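Hexagon nut

A hexagon nut (hex nut) is a six-sided fastener with a threaded hole through its centre, used together with a bolt, screw or threaded rod to clamp parts. It is the most common form of nut in general engineering. The six sides give a spanner a fresh grip after each sixth of a turn, so the nut can be tightened where there is little room to swing a tool.

Form and dimensions

The principal dimensions are the thread diameter, the pitch, the thickness and the width across flats. The width across flats sets the spanner size. The corners are usually chamfered on one or both faces, and the mouth of the hole is countersunk slightly to help the bolt start. Thin nuts, also called jam nuts, are used as lock nuts or where height is limited.

Finish

Steel nuts are supplied plain, zinc plated, galvanised or blackened. Blackening is a chemical conversion of the surface. It adds almost nothing to the size of the part, so threads need no extra allowance, but it gives little protection against rust unless oiled. Wear tends to show first at edges and around the rim of the hole, where the dark layer is thin and easily rubbed away. Galvanised nuts are tapped oversize to fit the thicker coating on the bolt.

Sorting and storage

Loose nuts of mixed origin are sorted by thread first and by outside size second, as nuts of equal width across flats may have different threads. The usual check is to run each nut by hand on to a gauge bolt. Black nuts of neighbouring sizes are easily confused when spread on a floor or bench, particularly when some lie on a side and others show the bore. 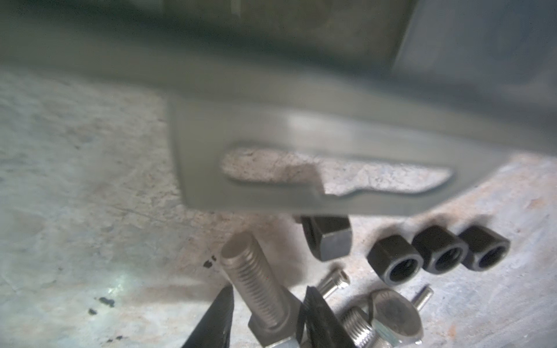 Gearóid Ó Súilleabháin objects to sorting by thread first and holds that a mixed lot should be passed through a slotted plate by width across flats, with the gauge bolt kept for the second pass. In his account of the Vernberg stores, 2,613 nuts were sorted in this order, and 4 were later found in the wrong bin. Azra Shehu, writing on the same stores, accepts the method for lots of a single thread standard and advises against it where metric and inch nuts are mixed.

Bins are labelled with thread, pitch, strength class and finish. The Brundis pattern of bin holds 600 nuts of the smaller sizes and has a sloping front. Plain and blackened nuts are kept dry and lightly oiled, and are not stored with galvanised ones.

Reuse

A plain nut may be used again if it runs freely along a clean thread and its corners are not rounded. Nuts with a nylon insert lose part of their grip each time they are removed and are normally replaced.

See also: Bolt; Lock nut; Spanner; Washer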